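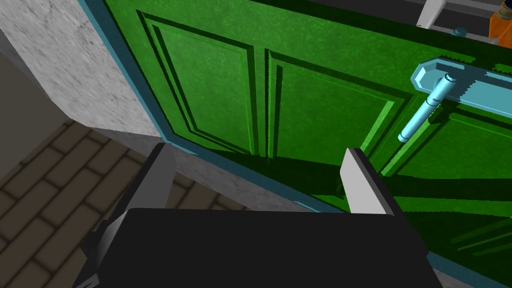
给议员打电话谈移民家庭团聚的事，第一次打的人都紧张，正常。先写稿，再拨号，别反过来。稿子不用长，六句话以内，念出来不到一分钟。很多人一听“找议员”就觉得是去敲一扇大门，像图里那扇绿的，又高又大，一格一格的镶板，站跟前就怯了。其实接电话的多半是实习生，年纪可能比你小，手边一张表格，记你的姓名、邮编、立场，记完下一个。

下面是我们Zellau互助小组六月以来一直在用的办法，8/26/18重新整理过，旧版的可以扔了。

一、先查清楚打给谁

众议员一位，参议员两位，按你住的地址查，不是按上班地址。首都办公室和本地办公室都有号码，两个都抄下来。首都那边占线就打本地的，本地的人往往更有时间听。州议员是另一回事，拘留和遣返归联邦管，别打错了。

二、写稿

照这个顺序：
我叫某某，住某某地方，邮编多少。
我是选民（不是选民就说我是本区居民，一样可以打）。
我打来是为了被分开的移民家庭。
我希望议员做某一件事。只说一件。
请问议员目前的立场是什么？
谢谢，请记下我的意见。

“某一件事”要具体。“请关心孩子们”太虚，对方没法记。“请公开要求给出团聚的时间表”，这个能记。有法案编号就报编号，报之前核对一遍，上个月我们有人把编号念反了，对方查了半天，尴尬。

三、拨号

早上刚开门那阵最好打。午饭时间容易进语音信箱。进了也别挂，留言照稿子念，邮编念两遍，慢点。

语音信箱满了就换本地办公室，再不行发传真或者网页表格。表格一般有字数上限，有的是2,000个字符，先在别处写好再贴进去，不然页面一刷新全没了。我丢过两次。

四、对方问问题怎么办

不知道就说不知道。不用辩论。Iveta Hrnčiar第一次打的时候被反问了一句“那您觉得边境应该怎么管”，她愣住了，后来说“我今天只谈家庭团聚”，对方就接着记了。这句话可以抄下来贴在电脑边上。

态度不好的也有，少。记下时间和办公室，挂掉，喝口水，打下一个。别骂人，骂了意见基本白记。

五、英语不好的

稿子写成英文，旁边用中文注音也行，没人看得见。可以请朋友三方通话帮忙翻，先跟对方说一声有翻译在线。有的办公室有会西班牙语的工作人员，会中文的少，打之前问问不亏。

担心自己身份问题的，先别打，去问律师，不要听群里的人瞎说，也包括听我的。可以做别的：写稿子、排班、带孩子，都缺人。

六、记录

每打一通记一行：日期、哪个办公室、谁接的、说了什么。上一轮我们13个人打了61通，其中9通得到了明确答复，剩下都是“我会转达”。明确答复的那几通后来去当面见工作人员时很有用，人家说过的话，你手里有。

表格模版在Drahomíra Kadlec那里，写信跟她要。打完了把自己那页发回给她，名字可以只写姓。

七、隔一阵再打

一次不够。同一个人可以再打，内容换一点，比如加上新闻里新出的进展。一天打同一个办公室五遍就没必要了，人家会认出来。

想找人一起打的，来Grendell教会侧厅，做完晚祷就开始，自己带手机和充电器，插座不多。不信教也能来，晚祷那段可以在外面等。停车停后面，前面那排是留给老人的。

漏了什么我再补。写得急，有错字包函。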